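Mugs, mostly

07/09/2018

My thumb hurts. I've spent most of this week driving a robot arm around a desk with a little hand controller, and it turns out your thumb does a lot of the work when you're opening and closing a gripper all day long. So if this post is a bit short on capital letters, that's why.

A few of you asked what I'm up to since I moved over to the Clarberg project. The short version is that we want an arm to learn to pick up ordinary desk stuff by copying a person doing it. The person is me! I drive, the software records the joint positions and the camera pictures, and at the end I press a key to say keep or bin. One go is one example. The target for the mug task is 300 kept examples, and I was wildly cheerful about that number when I agreed to it back in June.

We're doing it on an office desk, with office things on it. I'd been practising on foam blocks on a bench before, and a model trained on foam blocks gets very good at foam blocks. A see-through mug is a different sort of problem altogether. The edges come and go depending on the light, and whatever is behind it shows through.

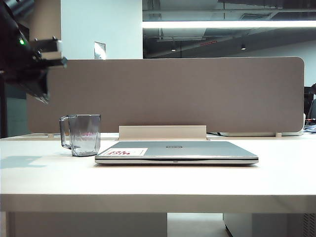 Jamila Sultana reckons I should have started with something solid and only brought in the clear mug once the model could manage that, and she's told me so twice now. Her argument is that if the first model fails, I won't know whether it was the glassy look of the thing or my driving. It's a fair point. I went ahead anyway, partly out of stubbornness and partly because I'd already labelled all the folders.

So how does a session go? I do batches of 30 and then have a proper break, away from the desk, with tea. Before each go I shift the mug a bit and turn it, so the handle isn't always pointing the same way. I used to do this by feel, and when I plotted the starting positions they were all in one sad little clump near where my left hand naturally falls. Now a script (I've called it Uvau, please don't ask) gives me a position and an angle and I do as I'm told. Much better spread.

The laptop gets moved between batches too. I want the model to see the mug with clutter near it and with clear space near it, otherwise it'll learn that mugs live beside laptops.

The other thing I've changed is how I approach. My early examples are all over the place – I'd come in from high up, wobble, back off, come in again. Martim Guerreiro looked through the first batch and binned 4 of them before he'd even sat down. He wasn't being harsh, they were rubbish. Slow and boring is what we want, with the fingers open early and the mug between them well before I close. I still keep a few goes where I miss and then recover, because the model is going to miss as well and it needs to have seen a way out.

What I watch for in the wrist view is the gap between the two fingertips. If I can line that up with the mug and then just go forward, the rest tends to be fine.

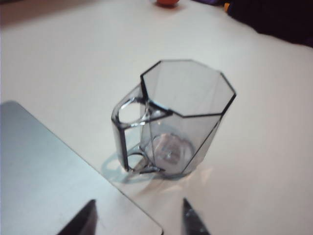

Where the numbers are

Not where I'd like! Yesterday I kept 36, which is my best day so far, and then lost a good chunk of the evening to Sezer, our sync tool, deciding that the wrist camera and the joint log came from different time zones. All recovered now, I think. I've made a second copy on the Amavico drive just in case.

Next up is a handful of goes with the blinds down, and then a first training run overnight. I'll post the results whether they're any good or not. If anybody has a tip for sore thumbs, the comments are open.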